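Okcombe, season two: notes on the subtitle files

I finished the second season of Okcombe in November, a few months behind everyone else. It has 8 episodes, each listed at 56 minutes. The story is a slow one about a harbor doctor and a missing ledger, and I have no complaints about it. My complaints are about the subtitles.

The English track on Sinus runs late. The offset is small in the first scene and grows as the episode goes on, so a fixed delay setting does not help. By the closing credits a line can appear a full two seconds after it is spoken - long enough for the wrong character to seem to be saying it.
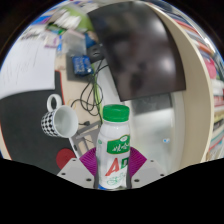 A growing offset usually points to a frame rate mismatch. The track was probably timed against a 25 fps master and then attached to a version running at a different speed. Stretching the file by a single factor fixed episodes one through five for me. Episode six needed a second correction after the recap, which is longer in the streaming cut.

Joris Koster wrote in to say that the Anda release has the same problem in Dutch, so the fault probably sits upstream of both services.

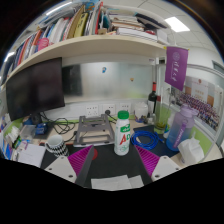

The translation itself is good. Davina Moncrieff plays the doctor with a lot of half-finished sentences, and the subtitles leave them half finished. The courtroom scene in episode four is the best example. My one objection is to "Carnegie," the name of the boat, which becomes "the Carnegie house" in two places and makes the ledger plot hard to follow.

There is also a stray cue numbered 999 at the end of episode seven. It has no text and can be deleted.
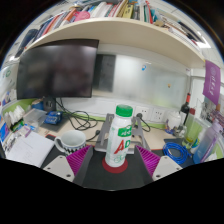
Settings I used

Player: desktop, hardware decoding off
Subtitle delay: zero at the first line
Stretch: one factor per episode, two for episode six
Font size: one step above default

I have not checked season one. The copy I watched had burned-in subtitles, and those were in sync.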